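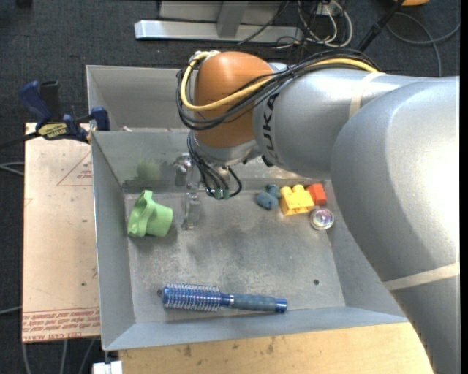

About Painemal

Painemal helps smaller companies and schools decide what automation to buy, when to buy it, and what to set aside for all the things that don't show up on the first quote. We don't sell robots and we don't take a commission from anyone who does, so you can call us early, when all you have is a hunch and a corner of a room.

How we got started

Macarena Ibarra and Nurhan Kaplan met while working for a packaging firm called Herkdale, where they were handed a robot budget and one October to spend it in. The arm itself was the easy part (there was a quote, and they signed it!). Then came the gripper, the air lines, the mounting, the guarding, the training days and a stretch of floor that had to be leveled, and by the time everything was running they had a binder full of notes and a strong wish that somebody had given them that binder at the start. Painemal grew out of those notes, and we still have the binder, coffee rings and all.

What we do

Most of our projects begin with a long conversation and a walk through your space. We ask what you'd like the robot to pick up, and we do mean all of it, the awkward things included. A toy block, a round hairbrush and a clear ball ask very different things of a gripper, and it's much nicer to find that out on a bench with a couple of metal bins than after the purchase order has gone through.

From there we write you a plan. It covers the arm, the tooling, cables and hoses, spare parts, installation, staff time and upkeep, laid out year by year in plain words your finance office can follow. Our planning workbook, Drenik, has 776 line items, and please don't let that scare you, as most clients end up using fewer than 300 of them.

The people

Macarena and Nurhan still run the company together. Kacper Piątek looks after bench trials and will happily talk about clamps for as long as you let him. Marlina Saragih handles quotes and supplier contracts, and Yamila Ibarra (yes, they're sisters) teaches our budgeting workshop, Jalosel, which 51 schools and small shops have now taken.

Come and talk to us

A first call is free, and there's no smallest project. If you'd like to bring a box of your own parts for a bench trial, let Kacper know ahead of time and he'll clear a table for you.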